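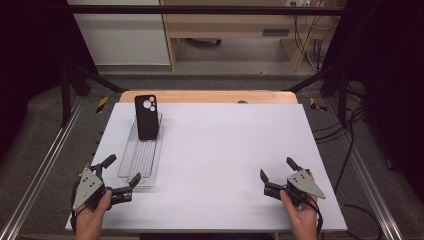
Phone case

A phone case is a fitted cover that goes around the back and sides of a mobile phone, and sometimes over the front as well, to protect it from drops, scratches and everyday grime. Cases are among the most common phone accessories sold, and a great many people buy one on the same day as the phone itself, often before they have even decided which apps to put on it. Besides protection, a case may be chosen for its color, for a better grip, for a place to tuck a bus pass, or simply because the owner liked the look of it hanging on the rack.

Background

The earliest covers for mobile phones were closer to small bags than to what is now called a case. They were made of leather or a leather-like material, closed with a snap or a flap, and usually hung from a belt. The phone had to be taken out to be used, which was no great trouble when it was used for a call or two in the afternoon and spent the rest of the day on the hip. Some had a clear plastic window over the keypad so the buttons could be pressed through it, though the window tended to go cloudy and stiff with age.

The change came with phones that were mostly screen. A large sheet of glass needed looking after, and it also had to stay uncovered so that it could be touched, so the cover moved around to the back and wrapped its edges forward just far enough to hold on. That basic shape, a shallow shell with an open front, has stayed with us ever since, and most of what has happened to phone cases afterward has been a matter of materials and of where the holes go.

Materials

Silicone cases are soft and a little rubbery, with a grip that many people find comforting, especially people who have already dropped one phone. They stretch enough to be peeled off easily. Their chief drawback is that they pick up lint, and anyone who keeps a phone in a coat pocket with an old tissue will know the result.

Thermoplastic polyurethane, nearly always shortened to TPU, is firmer than silicone but still bends. It is the usual choice for clear cases. Clear TPU is well known for turning yellow over time, from sunlight, heat and the oils of the hand, and although washing may brighten it a bit, the yellowing itself is in the material and does not come out.

Polycarbonate is a hard plastic. It takes printed designs well and resists scratches fairly well, but it passes more of a bump along to the phone, and the thin corners can crack if the case is snapped on and off too often. For this reason a lot of cases combine the two, with a hard back and a softer rim.

Leather and leather substitutes are used both for plain back covers and for folding ones. Real leather darkens where it is handled, and plenty of owners look forward to that. Wood, cork, fabric and recycled or plant-based plastics are also found, generally as a thin layer over a plastic shell.

Common types

Slim cases add as little as possible to the size of the phone. They guard well against scratches and less well against falls.

Bumpers cover only the sides, leaving the back bare. They were more popular at one time than they are now, the larger cameras of later phones having made an uncovered back a riskier thing to set down on a table.

Rugged cases have thick corners, often with hollow air pockets inside, and may have flaps over the charging port. They are favored by people who work outdoors or in workshops, and by the parents of young children.

Folio or wallet cases open like a book and have slots for cards, with room for perhaps a folded bill. Their cover can usually be bent back to prop the phone up. Some people carry nothing else and are very happy that way, until the phone is left behind on a restaurant counter and the cards along with it.

Waterproof pouches are not fitted to any one model. They seal at the top and are mostly meant for beaches and boats.

Fit and cutouts

A case is made for one model of phone, or for a small group of models that happen to share the same measurements. Even when two phones are the same height and width, a difference in the buttons or the camera may keep one from fitting the other's case, and shoppers are wise to check the full model name before tearing open the package.

The camera cutout is the part most likely to differ. Some cases have one large opening around the whole group of lenses, and others have a separate hole for each. The rim of the opening is commonly raised a little above the back so that the lenses don't rest directly on a surface. A cutout that sits even slightly off may catch the light of the flash and leave a haze over pictures taken at night, and if night pictures have gone milky all of a sudden, the case is a good first thing to take off and check.

Side buttons are either left open or covered with a raised patch that presses the button underneath. Charging ports are nearly always left open, though a plug with a thick collar may not reach all the way in through a deep case.

Cases that support magnetic charging have a ring of magnets set into the back. Ordinary wireless charging will work through most plastic cases of modest thickness, while metal plates and cards kept behind the phone can interfere with it.

Drop ratings

Many packages carry a drop height, given in feet or meters. These figures come from tests in which a phone in its case is let go from a set height a number of times, at various angles, and then looked over. Test methods differ from one maker to the next, and a case rated for 11 feet by one firm's method can't be fairly lined up against a figure from another. A raised lip at the front, which keeps the glass off the ground when the phone lands face down on something flat, is worth looking for whatever the number says.

Care and cleaning

Plastic and silicone cases can be washed with warm water and a drop of dish soap, always with the phone removed. An old soft toothbrush is handy for the button patches and the corners, where sand and crumbs like to gather. The case should be completely dry before it goes back on. Leather is better wiped with a barely damp cloth and left to dry away from heaters.

Grit trapped between case and phone will slowly scratch the back of the phone, so it is a kindness to take the case off now and then, even if it looks perfectly clean from the outside.

See also

Screen protector
Phone grip
Wireless charging
Thermoplastic polyurethane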